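White Tops in a Shared Workroom: Glare, Marks and Cleaning
Project report, second-year Interior Materials course

1. Background

The workroom on the lower floor of the Nukilero building is used by several courses. Drawing groups have it in the morning, model making in the afternoon, and in the evening anyone with a key card can use it. The old tables had brown tops with years of knife cuts in them. Over the summer they were replaced with white ones, and by the end of September there were already two kinds of complaint. The drawing groups said the tops were too bright to work on for long. The model makers said they showed every mark and could not be kept clean.

Our group was asked to look at both complaints and suggest changes that would not involve buying new tables again. We had one term and a small materials allowance. We did not look at the chairs, the floor or the storage wall, although people brought up all of them when we asked about the tables.

2. What we wanted to find out

We settled on these questions after the first meeting with our tutor:

How bright is the light on the tops at different times of day, and where in the room is it worst?
Which common marks come off, and with what?
Does repeated wiping dull the surface or change its color?
Would a mat or a cover solve the problem without getting in the way?

A fifth question, on how the tops take heat from glue guns, was dropped because we could not get spare pieces in time to test it properly.

3. Light on the tops

We used a handheld light meter borrowed from the photography store and laid it flat on each table with the sensor facing up. Readings were taken in the morning, at noon and after dark with only the ceiling lights on. The blinds were left the way we found them, which makes the readings less tidy but closer to how the room is used.

The highest reading was 1,181 lux, at noon on the table nearest the windows. With the blind down, the same spot was comfortable for drawing. The tables along the inside wall never came close to that figure. Our meter measured light falling on the surface and not light coming back off it, so it does not tell us directly how much glare a person sees. For that we asked people to sit down with a sheet of tracing paper and say whether they wanted to move. Most of the ones placed by the window did. Along the inside wall hardly any did.

The wall itself may be part of this. It is painted beige and is darker than the tops, so when you look up from your work your eyes have something less bright to rest on. On the window side you look up at the sky. We did not measure wall brightness, and we should have.

In the seats along the inside wall, the white top and the beige wall are most of what a seated person sees, and people there described the light as flat or plain but did not call it uncomfortable.
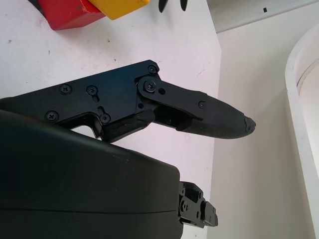

Eusebio Huanca disagreed with our reading of the wall when he went through the draft. He wrote that beige next to white makes the white look cleaner and colder than it is, and that some of the people who complained about brightness were probably reacting to the color of the ceiling lights. He suggested swapping in warmer lamps over one table before anyone spent money on paint. We think this is a fair point and have added it to the recommendations, but we had no time to try it.

4. Marks and cleaning

We marked out strips on an offcut left behind from the delivery and applied the things people said they had trouble with: soft pencil, ballpoint, permanent marker, white glue, spray adhesive, coffee and the gray smear that comes off metal rulers. Each mark was left overnight. Then we tried four methods in the same order each time: a dry cloth, a damp cloth, Cokus all-purpose cleaner, and 70 percent isopropyl alcohol.

Pencil came off with a damp cloth but spread first, so it looked worse before it looked better. Ballpoint needed the alcohol. Permanent marker also came off with the alcohol if it was wiped in small circles and the cloth was turned often. White glue peeled once it had dried. Coffee was no problem at all. The ruler smear was the surprise — a dry cloth did nothing, water did very little, and the Cokus cleaner took it off in one pass.

Spray adhesive was the one mark we could not remove fully. The alcohol softened it and we could roll most of it off with a thumb, but a dull patch stayed behind and picked up dust within a day. Spraying should be done in the booth, and there is already a sign saying so.

5. Wiping test

To see what regular cleaning would do, we wiped one strip 1,000 times with a damp cloth and the Cokus cleaner, taking turns over several afternoons. A second strip was kept covered for comparison. After the test we put both under a desk lamp at a low angle. The wiped strip was slightly less glossy. From a normal sitting position none of us could tell the strips apart.

We pressed as evenly as we could, but there were different hands on the cloth and no way to check. The result should be taken as a rough guide.

6. Mats and covers

We tried two products. The Clivo cutting mat is 2 mm thick, gray-green, and large enough for a model base. It cut the brightness complaint at the window tables right away, and it protected the top from knives. The drawback was the edge. Anyone using a sheet of paper larger than the mat could feel the step under the pencil, and the drawing groups kept taking the mats off and leaning them on the radiator, where one of them warped.

The Inga desk cover is a thin gray felt. People liked the look of it. It slid, it collected eraser crumbs, and one corner was stained with ink on its first day out. We do not recommend it for this room.

7. Recommendations

Keep the window blinds halfway down from late morning until the middle of the afternoon.

Put the drawing groups on the inside tables and the model makers by the windows with the Clivo mats. This means the two groups swap sides compared with now.

Keep one bottle of Cokus cleaner and one of 70 percent alcohol in the cabinet by the sink, with separate cloths. The alcohol needs its own label and should not be used near the glue guns.

Store the mats flat on the bottom shelf and away from the radiator.

Try warmer lamps over one of the inside tables for a few weeks and ask the same tracing paper question again.

8. Limits of the work

The light readings were all taken in autumn. In late spring the sun reaches farther into the room, and the inside tables may get more of it. The offcut had not been used, so we do not know if a worn top cleans the same way. The seat test was done mainly with people from our own year.

The meter readings and the strip notes are in a folder in the course office. The offcut is there too, with the strips still marked on it.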